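Flevura: notas de compras e receitas de casa em texto simples

LEIA-ME

Olá! Se chegaste a esta pasta é porque andas à procura de um conjunto de notas de cozinha em português, ou então enganaste-te no link (acontece, fica na mesma). O Flevura começou como um ficheiro onde eu apontava o que comprava na mercearia e o que fazia com aquilo. Cresceu, ganhou subpastas, e agora tem 400 notas que me pareceram aproveitáveis por mais gente.

O que está dentro

A pasta notas tem um ficheiro por refeição. Em cima vai o título, depois os ingredientes, um por linha, e no fim o que fiz, escrito à pressa e quase sempre depois de comer. A pasta listas tem 60 listas de compras passadas do papel, com os erros todos que lá estavam. Deixei "cenora" e "pipino" como os escrevi, porque quem trabalha com texto vai querer isso mesmo. Se preferes tudo direitinho, usa a pasta listas_limpas, que tem as mesmas listas corrigidas à mão.

As quantidades são uma desgraça, aviso já. Umas vezes pus gramas, outras "um punhado", outras nada. Na versão de dezembro tentei converter tudo para gramas e desisti a meio das sopas! Por isso há um campo chamado medida, que diz se o valor foi pesado, calculado a olho ou se ficou em branco. Confia só no primeiro.

Nomes de ingredientes

Esta parte deu-me mais trabalho do que o resto junto. Eu digo "courgette", a minha família diz "curgete", e nas notas mais antigas aparece "abobrinha" porque copiei a receita de um site brasileiro. O ficheiro sinonimos.txt junta as variantes todas debaixo de um nome só. Pimento e pimentão estão juntos, batata e batata-doce estão separadas (estiveram juntas durante uma versão inteira, peço desculpa a quem a descarregou).
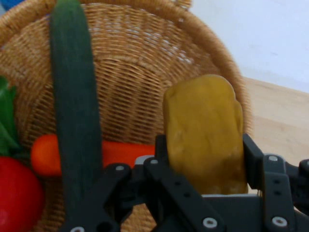
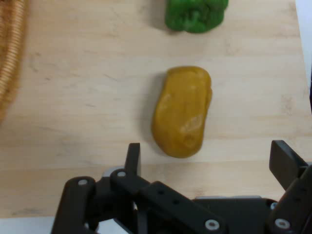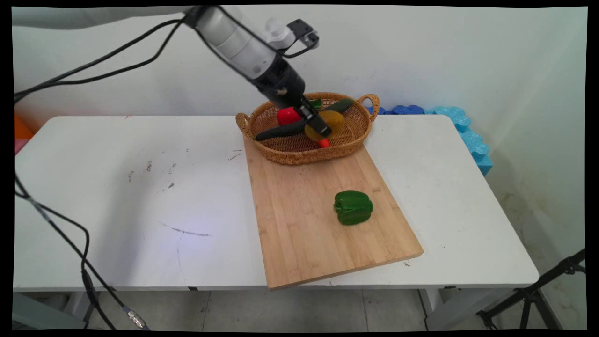

Legenda: cesto de verga na primeira e na terceira; na segunda, o pimento verde em cima da mesa.

Como usar

Não há nada para instalar. São ficheiros .txt em UTF-8, abrem em qualquer lado. Se quiseres fazer pesquisas mais a sério, há um script pequenino chamado gebru (não me perguntes pelo nome, já nem sei) que procura por ingrediente e devolve os títulos das notas. Corre na linha de comandos e aceita até 5 ingredientes de cada vez. Com mais do que isso fica lento e a culpa é minha, escrevi aquilo num serão.

Os resultados saem por ordem alfabética. Já me pediram ordem por estação do ano e gostava muito de a ter, mas metade das notas não diz em que mês foi feita. Se tiveres uma ideia, abre um pedido no repositório.

Limitações

É a comida de uma casa só. Há sopa a mais, há pouquíssimo peixe e não há praticamente sobremesas, tirando um arroz doce que aparece em várias versões (a boa é a terceira). Não uses isto para tirar conclusões sobre o que se come em Portugal, por favor! Também não é material de nutrição, nunca calculei uma caloria na vida.

Licença e versões

Podes copiar, alterar e partilhar, desde que digas de onde veio. A versão atual chama-se Londer e a anterior chamava-se Vornent, que continua disponível para quem já tinha coisas montadas em cima dela. Na Londer saíram 50 notas repetidas e entrou o campo medida.

Falta passar o caderno azul, que tem as conservas e os picles. A letra está péssima em algumas páginas e há uma nódoa de azeite mesmo em cima das proporções do vinagre, vou ter de refazer essa receita para saber o que lá dizia.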